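Why did both arms stop in September?
I'd let the left arm plan its reach without telling it where the right one was, and they knocked together. My fault!

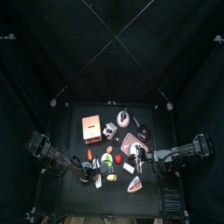

Both arms over the table at Clammont.

Was anything broken?
One finger pad. Kacper swapped it in 20 minutes (I made the tea).
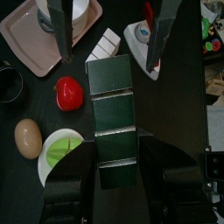
We've slowed everything down too, and I do miss the speed.

Can it happen again?
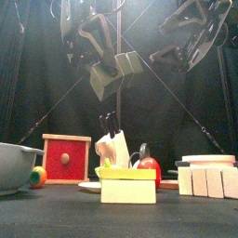
Less likely now, but keep a hand near the stop button.

Contact Mirjam Van Acker | © Condix | Back to top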